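Budgeting for a second two-arm table
Equipment and Purchasing, 6 replies

benchrat67
We have one tabletop cell with two arms and want to add another in February. The quote from Grerkmont covers arms, grippers and base plates. What do people budget on top of that?

ondrejka_shop
Frame, rails, clamps, power. Cables always cost more than I plan for. We spent $240 on cable and strain relief alone for ours.

benchrat67
Ours handles cups and mugs, so nothing heavy. The table is butcher block with black extrusion down both sides, and the arms mount on plates left and right.
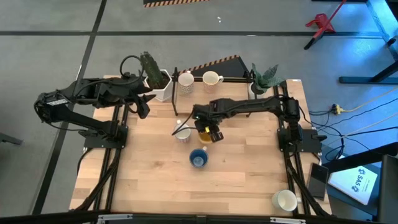

I'd like to keep the same layout for the second one so the spares fit both. The open question is whether to buy the rails cut to length from Cunodari or cut them here.

plumbline
Buy them cut. We cut our own and had to redo two.

Sidstead_Mike2
Disagree. If you own a decent saw, cutting is easy and full-length stock is cheaper. I'd put the savings into a spare gripper.

plumbline
Cheaper until you count the hours. And he asked about budget, so hours count.

ondrejka_shop
Either way, get the spare gripper on the same order. Shipping on ours was $67 when we bought it separately.

benchrat67
Good point on shipping. I'll ask Grerkmont to add one and get a price on cut rails before I decide.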